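Postcards to myself, and other paper joys

December 2020

I have a new hobby and I can't stop talking about it, so now it's your turn. I've started sorting old postcards! I don't mean buying rare ones or keeping them in a vault somewhere. I mean plain, worn, written-on postcards of town squares and lakes and hotels with too many flags out front, the kind that sell by the shoebox.

It began in October, when I bought a lot of 200 cards from a little shop called Zitberg that does most of its business by mail now. The listing said "mixed, mostly views, some creasing." I paid less than I would have for dinner out (remember dinner out?) and figured I'd flip through them on a rainy weekend and pass them along. Well. It rained, I flipped, and I ended up on the floor at one in the morning with cards fanned out all the way to the bookcase.

What got me was the backs. I had been thinking of postcards as pictures, and the pictures are lovely, all those skies in a blue that no sky has ever been. But the backs! People wrote such ordinary things to each other. "Arrived Tuesday, the bread is good." "Your umbrella is here, I will bring it." One of them says only "Now do you believe me?" and I have looked at the front of that card (a waterfall, medium size) so many times trying to work out what the argument was.

How I sort them

My first try was by place, which sounds sensible and fell apart within an hour. Half of mine are from Clatska or the hills near it, so I had one enormous pile and then a lot of lonely single cards. Then I tried by date, but the postmarks are smudged on so many of them that I was mostly guessing.

Now I sort by what the writer is talking about, and it's the best thing I've done all year. My sections are Weather, Food, Health, Trains and Other Delays, Come Visit, and a big fat one called News of People I Will Never Meet. Weather is the largest by far. Food is the one I reread. There's a card in there about a plum cake that takes up the whole message side and then runs up around the stamp, and the last line is squeezed in so small that I needed a magnifying glass to read it. It says there were no leftovers.

Each section gets its own divider with the name in pencil on the tab. I use pencil on everything, including my own notes, so I can change my mind, and I do change it. Come Visit used to be two sections, one for real invitations and one for the polite kind, and I gave up trying to tell them apart.
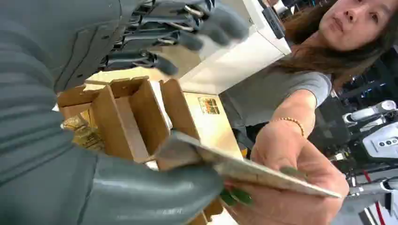 Boxes, sleeves and the great glue question

I had a long back and forth with myself about storage. The fancy answer is an archival binder with clear pages, and Bromow makes a handsome one, but I found that I stopped looking at my cards once they were in it. They got stiff and official. In a box you can walk your fingers along the tops and pull one out, and then you're reading it before you've decided to.

So I went back to boxes. If you're starting out, get one that's a little wider than your cards, stand them on the long edge, and don't pack them tight. I leave enough slack that I can tip the row forward with one finger. Clear sleeves are worth it for anything with a torn corner or flaking color, and I skip them for the rest. I've put 77 cards in sleeves so far and the others seem perfectly happy without.

As for glue: please don't. A good number of mine came out of somebody's album, and you can tell from the gray paper fuzz stuck over the message. There's one where all I can read is "and so we had to get the goat back" and the rest is under the fuzz. I think about that goat a lot. If you want your cards in an album, use paper corners, they cost almost nothing and they come off clean.

Sending them again

My favorite part came by accident. I'd bought a pack of 50 new blank cards from Ritchie, meaning to use them as dividers, and they were so nice to write on that I started mailing them instead. First to friends, then to my cousins, then (don't laugh) one to myself, from the mailbox at the end of my own street. It took four days to travel two blocks. I was thrilled when it showed up!

I try to write the way the old cards do. No big thoughts, just what the soup was and whether the neighbor's cat came by. It's harder than you'd think for the first few and then it gets very easy, and I've noticed I pay better attention during the day when I know I'll have a card to fill at night. My handwriting is still terrible. Several people have written back to ask what a certain word was, so that's more mail for me.

Somewhere out there is a collector's blog, I've lost the link, where the owner has passed 1,000 cards and has read the back of every one. I'm nowhere close and in no hurry. There's another lot on its way from Zitberg, described as "seaside, heavily written," and I've already cleared a spot on the shelf and sharpened the pencils.

If you have a stack of these in a drawer, go get them out this weekend. And if any of them mention a goat, write to me right away.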